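Rasteton tabletop sim pack: worth the money or not?
Forum > Simulation > Kits and paid add-ons
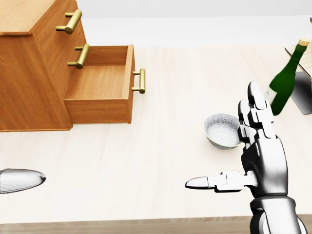 Post 1: opening question
ksaha_t
Joined August, 7 posts

Rasteton are selling a ready-made tabletop pack for humanoid hands. You get the chest of drawers, the bowl, the bottle and so on, plus a set of tasks and a licence for one seat. Their sales chap quoted us 1133 a year before tax. The render up top is from the trial version, default camera, nothing changed by me.

My boss has seen the sales video and is keen. I'm less keen. Everything looks clean and the brass handles are lovely, but I've been sold lovely handles before. Has anyone trained on this and then run the result on a proper hand?

Tharushi Saha

Post 2
yatsenko_k

We had it for four months. Short version: the drawers are good, the bottle is rubbish.

The drawer slides have sensible friction and you can change it per drawer, so you don't end up with a policy that only knows one pull. The bar handles are a fair test for fingers as well. The bottle is another matter. Put a hand near it and it skates off like it's on ice. We wrote to support twice and were told to "tune contact settings", which I could have told myself for nothing.

Kyrylo

Post 3
drawerfull

> the bottle is rubbish

Disagree. Ours skated too until we halved the time step. After that it stood up, fell over and rolled much as I'd expect. It does cost you speed, I'll give you that.

Post 4
yatsenko_k

It cost us more than "speed". We were paying for a pack that's advertised as ready to train on, and the advertised rate is at the default step. If you have to halve it before a bottle behaves, then the number on the product page is for a product I can't use.

Post 5
mostly_grippers

Has either of you compared it with Cemance? Their table set has fewer objects but they publish the mass and friction for every one of them. Rasteton give you a pdf with pretty renders and a paragraph about realism. I asked where the drawer friction came from and got a brochure back.

Post 6
ksaha_t

Thanks all. Mostly_grippers, I hadn't looked at Cemance. Does it do two hands? We need both, one on the handle and one reaching in or moving things on the table. In the trial I can get the bottom drawer right out, but I've been driving the hands by script and that proves very little.

Also the finger meshes. Does anyone know if the collision shapes match what you see? The joints look very detailed and I'm wondering how much of that is for show.

Post 7
yatsenko_k

For show, largely. Turn on the collision view (it's under Debug, they've hidden it well) and each finger segment is a plain capsule. I don't mind capsules, everybody uses them. I do mind a brochure that says "full-detail contact".

Post 8
halfway_to_ridham

I'll stick up for Rasteton a bit. We're a tiny outfit near Ridham and don't have anybody to model furniture all day. It took us an afternoon to get a pick and place task going. With the free stuff we lost weeks to drawers that shook themselves out of the cabinet.

Did it transfer? Partly. Opening drawers, yes, after some work. Putting a bowl in the drawer, no, it kept clipping the drawer front on the real rig. I put that down to our camera set-up as much as their pack, but I couldn't swear to it.

Post 9
mostly_grippers

Cemance has two hands, yes, but only their own hand model unless you pay extra. So neither of them is a bargain.

"Partly" is doing a lot of work in that post, by the way. What did you measure?

Post 10
halfway_to_ridham

Not enough, fair cop. We ran it until the client stopped asking.

Post 11
drawerfull

Mahmoud did a loader that swaps the objects in the pack for your own meshes. It's in the downloads section and it works with the trial. Try your real bottle in there before you sign anything. If it still slides at the default step you'll have your answer, and if it doesn't then I'd like to see Kyrylo's settings file.

Post 12
yatsenko_k

Happy to post it. Default everything, as I said.

Post 13
ksaha_t

I'll run the bottle at both time steps and check the capsules on the thumb, then go back to the sales chap and ask for a monthly price. He's already said no once. Will post the numbers in this thread when I have them.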